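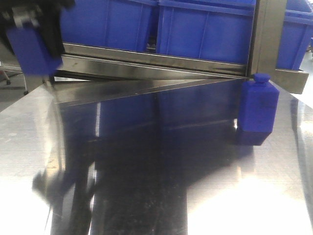
Drolesville, October

3. Storage layout and bin presentation

3.1 Site and materials

The study was carried out in the small-parts room of the Neten depot, where stock is kept in blue plastic bins and moved to a steel bench for sorting. The room holds 756 stock lines, of which 48 account for most of the daily picks. Work at the bench follows a fixed order: a bin is brought forward, the item is taken out and stood upright on the steel, and the label is checked against the pick list before the item is packed. Polished steel was kept as the bench surface for ease of wiping. Its drawback is glare. In Figure 1 the bottle is mirrored in the tabletop, and the bin behind it throws a large dark blue reflection across the middle of the surface. Pickers in the pilot phase reported that small dark items were harder to find against such reflections than against a matte board, and a matte insert was tested in the second phase (Section 4.2).

Figure 1. Sorting bench with bins on the rail behind it.

3.2 Rack geometry

Two shelf settings were compared. In the flat setting, all tiers are level and the bins are pulled out by hand. In the sloped setting, the lower tier is tilted toward the picker so that the contents can be seen without moving the bin. Racks were placed along the walls, and the center of the room was kept free for turning.
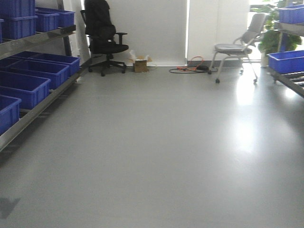

Figure 2. Rack along the left side of the room, with the blind and window beyond.

Reach distance was measured from the picker's standing line to the front lip of each bin and recorded separately for each tier. The standing line was set parallel to the rack, and pickers were asked not to step over it. On the rack in Figure 2 the lower bins stand in a diagonal row and tip forward with the shelf, so the lip, not the rear wall, was used as the reference point throughout. Upper-tier bins were measured in the same way. A total of 280 picks was logged in each setting – all by the same group of pickers, with the order of settings reversed for half of them.

Replenishment was timed separately. Bins on the sloped tier had to be lifted clear of the front stop before they could be exchanged, and this step was included in the recorded time. The procedure follows the one used by Chevalier at the Flovstead site, with the carts placed side by side so that a picker can walk the row without turning back (Figure 3).
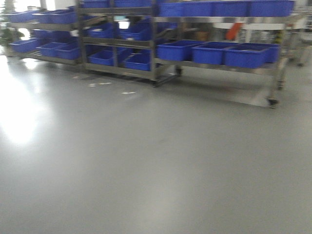

3.3 Floor marking and cart position

Cart positions were marked with tape at the start of each session and checked at the end. A cart found more than 3 cm from its mark was returned to position, and the picks logged since the previous check were discarded.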